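How to read a racecard before the first race

A racecard looks like a wall of small print the first time you pick one up. Most of it follows a fixed pattern, and once you know the order the details come in, you can get through a race in a couple of minutes. The examples below are from the summer evening card at Gurnine, a small flat track, but the layout is much the same everywhere.

Start with the race heading

The heading gives the time, the name of the race, the distance and the class. It also tells you which horses are allowed to run. A race for three-year-olds and up over a mile is a different matter from a sprint for two-year-olds, so read this line before you look at a single horse.

The prize money comes next. The Skota Handicap on the June card is worth £4000 to the winner, which puts it at the lower end. Expect well-exposed horses with plenty of runs behind them.

Find the number and the draw

Each horse has a large number, which is the one on its saddlecloth. The smaller number, often in brackets, is the draw, meaning the stall it starts from. Don't mix them up. At Gurnine the track turns left soon after the start over six furlongs, and a low draw saves ground on the bend. Over the straight five it matters much less.

Read the form figures

The row of figures beside the name shows where the horse finished in its latest races. Read from left to right, with the most recent run on the right. A 0 means it finished outside the first nine. A dash separates one year from the next.

Take a horse called Zason, whose form reads 60-321. He did little last year, then came third, second and first this season. Compare him with Boychuk, on 112-08. The wins catch the eye, but they are on the wrong side of the dash.
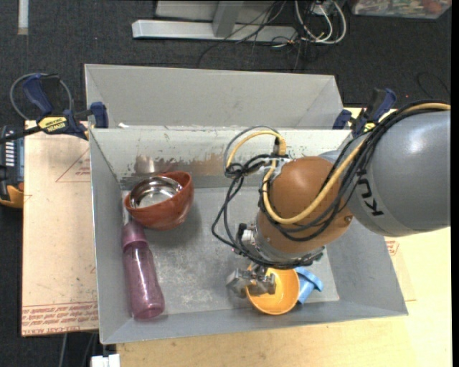

Three bowls and a purple bottle in a grey bin.

Check the weight and the rating

Weight is given in stones and pounds, so 9-4 is nine stone four. In a handicap, the better horses carry more. The official rating is usually printed at the end of the line, and one pound of weight matches one point of rating. If a horse has won since the weights were set, it may carry a penalty, shown as a small figure after its name.

Look for the small letters

C means the horse has won at this course, D that it has won over this distance, and CD that it has done both in the same race. BF stands for beaten favourite last time out. Headgear has its own letters: b for blinkers, v for visor, t for a tongue tie. A small 1 after any of these means it is being worn for the first time.

Put it together

Go down the card with a pencil and cross out any horse that has never run well at the distance. Then check the going - firm, good, soft and so on - against past runs. Leave the tipster's comments until the end and see whether you agree.

Non-runners are read out over the loudspeakers and shown on the board by the paddock. Mark them on your card before you bet.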